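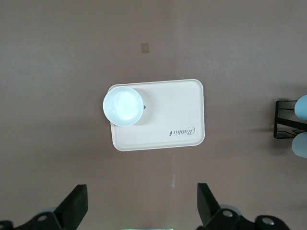 Grarnberg 소극장 신작 「Velley」의 5월 진행 상황을 보고한다. 대본은 3고까지 완료하였고, 1839년을 배경으로 한 2막의 식사 장면은 상연 시간 30분 이내로 축소하였다. 소품은 시대 고증보다 객석에서의 식별성을 우선한다. 크림색 사각 플라스틱 쟁반에 흰 원형 그릇을 올린 구성을 기준안으로 하되, 쟁반에 인쇄된 "Rabbit" 필기체 문구는 본공연에서 도장으로 가릴 예정이다.

## 제작

- 무대: Munteanu 공방의 회전 무대 도면 승인 완료. 하중 시험은 미실시.
- 음향: 2막 합창부 녹음 완료. 1막 전환 음악은 편곡 수정 중.
- 조명: 큐시트 초안 작성. 암전 구간 3곳의 전환 시간 재조정 필요.

## 예산

지원금 집행은 승인된 항목 내에서 이루어졌다. 의상비 잔액 중 1000유로를 무대 운송비로 전용하고자 하며, 변경 신청서는 별도 제출한다. 인건비 항목의 변경은 없다.

## 지연 사항

Orska 순회공연장의 무대 깊이가 당초 도면과 달라 2막 동선을 수정하고 있다. 이에 따라 기술 리허설을 오후 2시에서 오전 10시로 앞당겼다. 개막 일정에는 영향이 없다.

## 다음 보고 기간 계획

회전 무대 하중 시험, 전막 연속 연습, 자막 번역 검수를 진행한다. 하중 시험 결과서는 다음 보고서에 첨부한다.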